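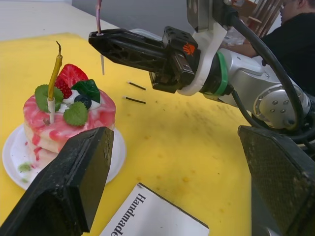
Time offset between a wrist camera and the joint readings is the most common cause of a policy that reaches for the right object and closes in the wrong place. The arm reports its joints at one rate, the camera delivers images at another, and each has its own delay before the data gets to your logger. On a large object you may never notice. With something as thin as a candle held near its top by the fingertips, a small lag is enough to put the lower end beside the cake instead of over it. This page shows how to measure the offset for each camera in Jaleo and correct it before training.

What you need

A working two-arm setup with Jaleo installed, one camera on each wrist and one head camera. You also need the Trulix logging add-on, which writes the raw arrival times as well as the camera's own timestamps. If you only have arrival times you can still follow the steps, but expect a noisier result.

Step 1. Record a calibration episode

Put something with strong edges on the table and leave it there. Move one arm slowly from side to side in front of it for 6 passes, stopping fully at each end. The stops matter more than the speed. Keep the other arm parked for the whole episode, then repeat with the arms swapped.

Save both episodes under a separate task name. We use "sync" followed by the arm name. If they end up in the same folder as your demonstrations, the training script will pick them up.

Step 2. Check that the clocks are running together

Open the episode in the Jaleo viewer and switch on the timing panel. Look at the line for each camera over the full length of the recording. A flat line means the offset is constant and can be corrected with a single number. A sloping line means one clock is drifting, and you should fix that first by turning on time sync on the camera host. 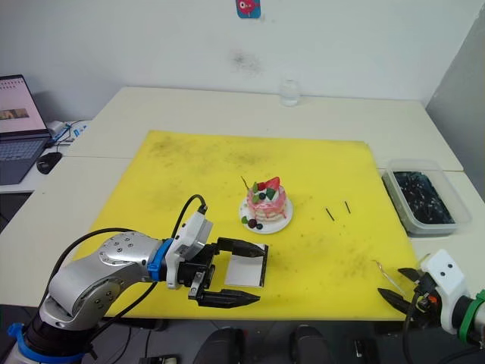
The head camera needs its own check, as it usually sits on a different USB controller from the two wrist cameras. Do not copy a wrist value across to it. To measure it, pick a moment where an arm starts moving from a full stop and find the first image in which the gripper has shifted. Compare that with the first joint reading that changes by more than the noise level.

Step 3. Estimate the offset

Run the estimator on each calibration episode. It works out the image motion between neighbouring frames, works out the camera motion from the joints, and slides one against the other until they match best. The search window is 200 ms in each direction by default. On our Lundgren bench the left wrist camera came out at 109 ms behind the joints.

If the result lands exactly on the edge of the window, it has not found a real match. Widen the window to 700 ms and run it again. If it still sits on the edge, the usual reason is that the camera names are swapped in the config, so the left images are being compared with the right arm.

Step 4. Apply it and look at the result

Write the values into the sync section of the station file, one line per camera. A positive number means the images are late. Jaleo applies the shift when it exports the dataset, so the raw logs stay as they were and you can redo this at any time.

Export one real demonstration and step through a grasp frame by frame. The finger position drawn from the joints should stay on the fingers in the image while they close - check this during motion, as a wrong offset looks fine when everything is standing still.

Known problems

Auto exposure changes the delay on some cameras. Fix the exposure before you record.

Changing the image size can also change the delay, so measure again afterwards. The same goes for moving a camera to a different port.

Station files made before the October release use seconds for these values. Newer ones use milliseconds.

Tatuvholm tooling notes, last updated March 31, 2022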